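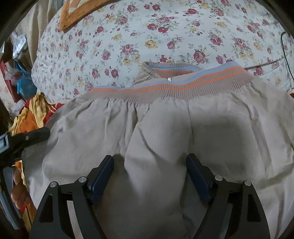
Rawan Khasawneh writes that a ribbed waistband should never be folded along its length, and asks whether the gallery might say so more plainly than it did in October. The point is accepted, and the guidance on this page has been revised.

Tirkley Household Textiles Gallery
Page 7 of 8: Trousers and Soft Waistbands

Introduction

The Tirkley gallery is maintained by the Skerken Institute for Domestic Studies as a reference on the everyday care, folding and storage of clothing. It is open to schools, adult education centers and members of the public. Garments are shown in ordinary household surroundings, on the surfaces where laundry is usually sorted. This page concerns casual trousers with knitted or elastic waists, a type of garment that receives little attention in older manuals, most of which assume a pressed crease and a buttoned waist.

Trousers on a floral bedsheet

Light beige trousers laid flat, with a wide ribbed waistband in taupe-beige. Two thin orange stripes and one pale blue stripe follow its upper edge, and there is a tiny white label near the center. The legs are creased, and the cloth gathers into small pleats just beneath the band.

Notes on the garment type

Gathers under an elastic waist are part of the construction. They should be left to fall naturally and should not be pressed flat with the hand or the iron. Creases across the legs are a separate matter and may be smoothed from the waist toward the hem, one leg at a time.

A bed is a suitable surface for this work. It allows both legs to be opened out fully, and a sheet pulled tight gives enough resistance for smoothing. Readers who use a table should check that the hems do not hang over the side, as the weight of the cloth will draw the waist out of line.

Recommended folding method

Lay the trousers with the waist away from you. Bring one leg over the other so that the inner seams meet. Tuck in the point of the seat. Fold the hems up to the lower edge of the band, then fold once more. The band remains on the outside and is not creased at any stage.

Where drawer space is limited, the trousers may be rolled from the hem. Rolling should be loose at the waist. Valter Backlund, in the teaching notes issued with the gallery, advises against securing the roll with a rubber band, which can mark a knitted edge.

Storage

Trousers with soft waistbands are best kept in a drawer or on an open shelf. Clip hangers are not recommended for ribbed knit. If hanging is preferred, the garment should be placed over a padded bar at the knee. Heavier items should not be stacked on top.

Care labels should be consulted before washing or ironing. Where a label is no longer legible, the Institute suggests a cool wash, drying flat and no direct heat on the band.

Using this gallery

The gallery holds 2,078 entries across its eight pages and may be consulted without registration. Printed sheets for classroom use can be requested from the Hattar reading room. Schools requesting material in more than one language should write to Ghassan Geagea, Educational Services, stating the page number and the age of the group.

Comments on the folding notes are welcome and are reviewed at the close of each term. Names are published only with permission.

Text revised November 22, 2024
Page editor: Araba Akolgo
Previous page: Skirts and Pleats
Next page: Knitwear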